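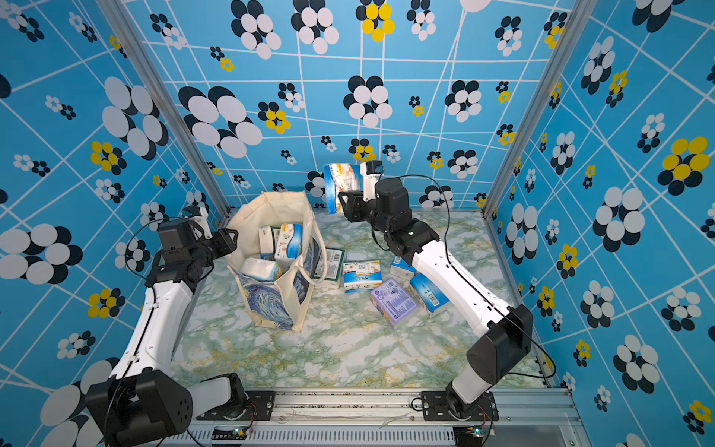
Tissue packs and a canvas tote bag on a marble-patterned mat.

Skultness Welcome Bags: Frequently Asked Questions

Who may request a bag?
Any guest registered at the Skultness residence may request one bag per stay.

May I pack the bag myself?
Yes. Guests are asked to lay the tissue packs flat at the bottom and to place heavier items against the side of the tote.

How many tissue packs may I take?
Each guest may take up to 3. Groups of 16 or more should write to Francine Charbonneau in the Guest Office before arrival.

Can the tote be washed?
The canvas may be washed by hand in cold water and hung to dry. Please do not use bleach - it weakens the handles.

Must the bag be returned?
No. Bags in good condition may be left at the front desk until 5 p.m. for reuse.

Are bags available all year?
Bags are not issued in April, when stock is renewed.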